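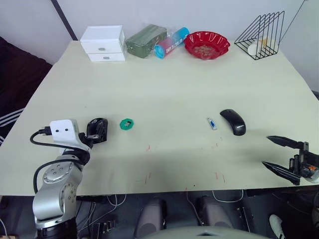
Head view, bimanual cell, Skurkville bench

Ticket: two-arm sort, claimed result does not hold up
Opened by: Lucienne Royer
Component: Bemar policy, release from February
Status: open, needs reply from Gurent

The methods note says the policy "coordinates both arms on cluttered tables" and gives a success figure over 360 trials. I have been trying to get the same result since the handoff and I don't believe the word "coordinates" yet. My guess is two one-arm policies that happen to share a table. I'd like to be wrong, so please read the log before closing this again.

Log, first pass. Config as shipped, no changes. 58 trials. The left arm did most of the work. Right arm moved late or hovered. The scoring script marked these as full successes, which tells me the script only looks at where things end up and never at which arm did what. Is that on purpose? The note doesn't say.

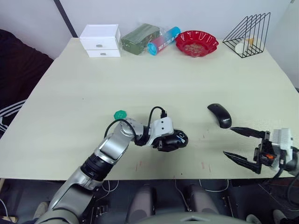 Vol. 3, No. 2

Reply from Leblanc (pasted in from chat): "Right arm waits for the left to clear. Expected behavior. See the training set, 4000 demos, lots of waiting in them."

Fine, but waiting is easy to fake. An arm that has lost its target also waits. I asked for the per-arm target output and got the merged one, where you can't tell the two cases apart. Asking again here so it's in writing.

Log, second pass. Raised the right arm's grasp threshold and put a delay of 760 ms on the left, to see if the order of moves would flip.
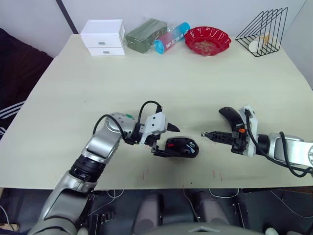 The delay changed the timing and I can't say more for it than that. If the arms were really sharing a plan, I would expect the log to carry one target per arm at all times, with a reason for each hold. What I have is one merged line. In the head view the right gripper has a mouse up off the table while the other mouse is still down by the left gripper, so the right side can clearly hold an object. That rules out my first theory of a dead gripper channel. It doesn't show that either arm knows what the other is doing.

Things I have tried that made no difference to the merged log: restarting the policy server, clearing the cache, swapping the two arm IDs and swapping them back.
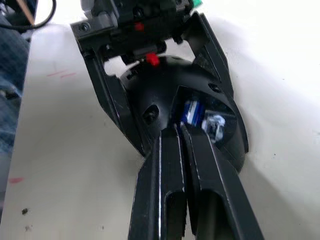

The handover check is the part I trust least. It calls a transfer good when both grippers report contact, and contact is a weak test. From the wrist view you get what may be another gripper's jaws or a mounting bracket around the black shell from above and the other's finger tips against its near side, and the check would pass that whether it was a transfer or two arms fighting over the same part. Force readings from both wrists would settle it. They are turned off in the shipped config.

Requested from Gurent:
Per-arm targets, unmerged, for the 360 trials
Force logging on by default
The scoring script as used for the note, with its version number

Priority left at high. Please don't mark this "works as designed" until someone has posted the design.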